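Packing Drinks Cans for Return
Nimwood House Residents' Guide

Empty drinks cans are collected from the ground floor store at Nimwood House every fortnight in January. Residents are asked to prepare their cans as set out in this guide.

Before you start
Choose a plain cardboard box and remove the top flaps. Boxes that have been wet will not be accepted. Run a strip of strong tape along the lower edge.

Packing the box
1. Empty each can, rinse it with cold water and leave it upside down to drain.
2. Put the box on a firm table and stand the cans in front of it.
3. Check each can for dents. Crumpled cans are accepted, but should be handled with care where the metal has creased.
4. Place undamaged cans upright along the back wall. Crumpled cans go in last, on top. 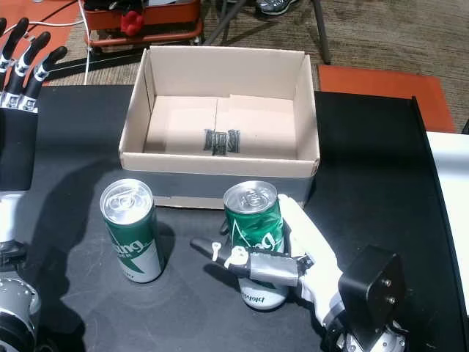

Two cans beside an open box with the top flaps removed. The can on the right is crumpled.

Handing in
Write your flat number on the side of the box and leave it on the lower shelf by 12 noon. Questions should be addressed to Emmett Rosenthal at the Nimwood office.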